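Lectura: 4 min

Noviembre · Hanne Norðdahl y Villads Þorgeirsson

3. Poner la mesa donde no hay comedor

Cuando empezamos a hablar de este capítulo en el equipo, yo quería escribir sobre cocinas. Me parecía lo natural: si estudias cómo la gente hace suyo un lugar, te vas a la cocina y listo. Villads me convenció de mirar otra cosa, las mesas que aparecen en sitios donde en principio no se come ni se recibe a nadie, y reconozco que me costó (le discutí un mes entero, café mediante). Ahora es la parte del proyecto Tutent que más me gusta contar, así que perdonad si me alargo.

Llamamos «mesa vestida» a cualquier superficie que lleva un mantel y, encima, al menos un objeto que no sirve para trabajar. Un jarrón vale. Un plato vale si no hay comida planeada, y también una vela, un frutero o una figurita. La grapadora no vale, aunque en la prueba piloto un participante defendió la suya con mucha pasión. La definición es de Halfdan Østergaard, que la usó en su estudio de los talleres de Flovport, y nosotros solo le añadimos la condición del mantel. Sin esa condición entraba casi todo y la categoría se nos deshacía entre las manos.

3.1 Lo que hace el mantel

El mantel es lo primero que se pone y lo último que se quita. Eso lo repitieron muchas de las personas entrevistadas, cada una a su manera, y a mí me sigue llamando la atención lo poco que aparece en la bibliografía. Se escribe muchísimo sobre sillas, sobre luz, sobre plantas, y del trozo de tela casi nada. Pero la tela cambia el trato que recibe la mesa! Repartimos 310 cuestionarios y una de las preguntas pedía decir dónde dejarían las llaves al entrar en una sala desconocida, con dos mesas iguales, una cubierta y otra desnuda. La mayoría eligió la desnuda. Al preguntar por qué, las respuestas eran de este estilo: «la otra parece de alguien», «me daría apuro», «ahí va a pasar algo».

También está el asunto del dibujo. Los cuadros claros se leen como cosa de casa, de merienda, y con flores estampadas todavía más. Los lisos oscuros se leen como acto oficial. Donal Heffernan sostiene que esto depende del país y seguramente lleva razón, aunque en nuestras entrevistas la asociación de los cuadros con lo doméstico salió con bastante terquedad.

3.2 Flores, plato, esquina

Otra cosa que no esperaba es la importancia de las esquinas. En una mesa vestida las flores se van con frecuencia a un extremo, y el centro se queda para lo que pueda venir. El plato anda por los lados. Yo en mi casa pongo el jarrón en el medio, claro, y luego lo aparto cada vez que me siento a comer, o sea que a lo mejor las esquinas son pura sensatez y yo llevo años haciéndolo mal.

La figura 2 recoge bien la mezcla que nos interesa. El jarrón blanco con flores moradas está en una esquina, el plato redondo cerca de un lado, y a poca distancia hay un escritorio gris oscuro y sillas negras que llevarían a cualquiera a pensar en una oficina. Fijaos además en la silla que tiene una tela de cuadros rosas y blancos por encima. Es un detalle pequeño, pero los colores de la mesa reaparecen en ella, y para nosotros ahí está lo interesante: el rincón doméstico se estira hasta un mueble que pertenece a otro mundo.
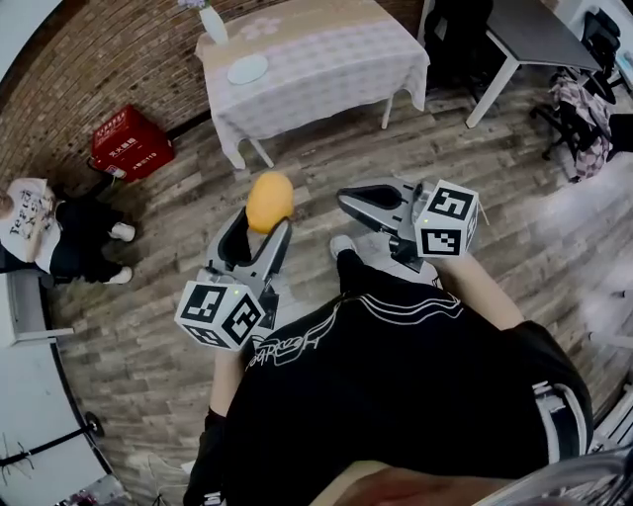
Figura 2. Mesa con mantel de cuadros y motivo floral, jarrón y plato, en una sala con escritorio y sillas negras.

A este estiramiento lo llamamos «contagio», palabra que a Hanne Arnardóttir le parece horrible y que mantenemos por falta de otra mejor. Para codificarlo pedimos que el color o el dibujo de la mesa se repita en algún mueble cercano, sin exigir que sea la misma tela. Las dudas las resolvimos entre dos personas, mirando el material por separado y comparando después las notas. En 9 casos no hubo manera de ponernos de acuerdo y los dejamos fuera del análisis que sigue en el apartado 4.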